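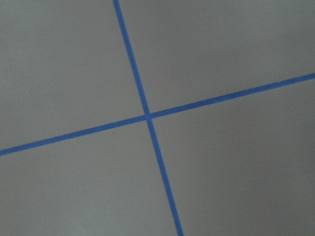
Selecting a wrist camera for tape-cross alignment

Posted by Dusier

Our laboratory is comparing two wrist cameras, the Flulolley and the Kirkley, on the same arm. The target is a cross of blue painter's tape on a gray surface. The mounting distance is 330 mm, and exposure is fixed on both units. The Flulolley reports the crossing point consistently when the arm faces the cross squarely. When the wrist is rotated, the reported point drifts by about 3 pixels. We would appreciate advice on whether the camera or our method is at fault.

Nikolaidis

Please do not take the outer edges of the tape as your reference. Painter's tape creases and lifts, and an edge detector will follow every wrinkle. Fit a center line to each strip over its full visible length and compute the intersection from the two lines. Record 100 frames per wrist angle with each camera, and compare the spread before comparing the averages. A shift in the average alone usually indicates a hand-eye calibration error – replacing the camera will not correct it.
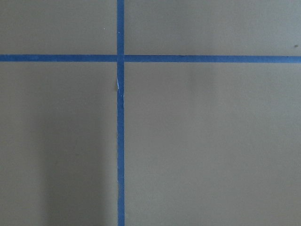
Kirkley_user

Center lines improved our results as well, although shading on the surface still affected the threshold. We changed to a hue-based mask and kept the exposure at 2000 microseconds. I have no experience with the Flulolley.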